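Arkine Service Desk
Ticket 413: Bag segmentation merges adjacent mailers at the scanning station
Component: perception, grasp planning
Site: Pernasano
Priority: High
Status: Resolved, monitoring
Opened by: Keisha Okafor
Assigned to: Amos Obi

Summary
Following the May update of the Plirnitz planner, the parcel cell at Pernasano began to reject valid grasps on soft plastic mailers. The planner log reports "no stable contact region" and the arm returns to its ready pose. Rigid boxes are not affected. The operator can clear the fault by hand, but it returns within the same batch.

Environment
Two-arm cell with humanoid hands. Head camera and wrist cameras enabled. Segmentation service and Plirnitz planner running on the same host. Planner timeout set to 2000 ms, which is the site default.

Steps to reproduce
1. Load soft mailers so that at least two are touching.
2. Start the transfer routine from the operator console.
3. Observe the mask overlay in the Lyimo viewer before the approach begins.
4. Wait for the planner to return a grasp or reach its timeout.

Expected result: one mask for each mailer, with a grasp proposed on the nearest free bag.
Observed result: touching mailers are returned as a single mask. The grasp center is placed on the fold between them and is then refused by the stability check.

Entry 1, Amos Obi, 9:20 a.m.
The fault was reproduced using the recorded batch supplied by the site. Of 70 grasp requests, 51 completed and the remainder timed out. Joint states and hand torque values were within limits for every request. The control layer has been ruled out and the ticket has been moved to perception.

Entry 2, Leilani Dunleavy, 10:45 a.m.
The head camera calibration was checked against the station markers and is within tolerance. Please do not repeat the calibration as part of this ticket. Camera views from the cell are attached for the perception team. 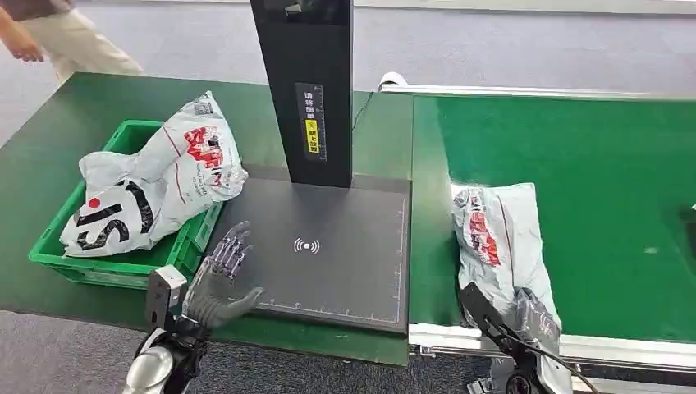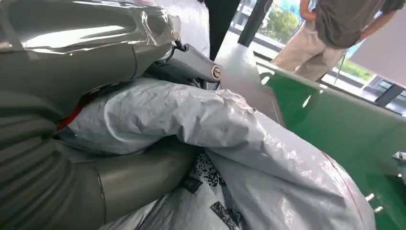 Attachment to Entry 2: head camera view of the scanning station (first) and wrist camera view with a mailer close to the lens (second).

Entry 3, Amos Obi, 1:10 p.m.
Two separate causes have been identified.

First, the update replaced the site segmentation profile with the general profile. The general profile joins neighboring regions when their color and texture are similar. Pale mailers in the crate meet that condition whenever they overlap. The large printing on the bags does not help, as creases distort it and the service treats pieces of it as separate surfaces.

Second, the wrist view is given the same weight as the head view at close range. When a bag fills much of the wrist image, its outline is incomplete, and the merged result drifts toward the arm housing. Glare on the green surface adds false edges to the same region.

Entry 4, Roscoe Pettigrew, 2:35 p.m.
The following changes were applied to the cell:
Site segmentation profile restored.
Wrist view weight reduced during the final approach.
Arm housing mask enabled for the wrist cameras.
Planner timeout left unchanged.

The services were restarted in the order given in the site runbook. The recorded batch was replayed and no merged masks were returned.

Entry 5, Keisha Okafor, 3:50 p.m.
The site confirms that the transfer routine is running with the new settings. One timeout was recorded on a mailer lying flat against the crate wall. The masks were correct in that case, and the matter will be handled under a separate ticket for reach planning.

Entry 6, Bernadette Villanueva, 4:15 p.m.
Reviewed and approved. The release procedure must be amended so that an update does not overwrite a site profile without written confirmation from the site contact. Amos Obi is to submit the amended text. Other sites using the Plirnitz planner are asked to compare their active profile with the stored copy before accepting the update.

Open items
Amended release procedure: Amos Obi
Separate ticket for reach planning near crate walls: Keisha Okafor
Profile name to be shown in the Lyimo viewer header: Leilani Dunleavy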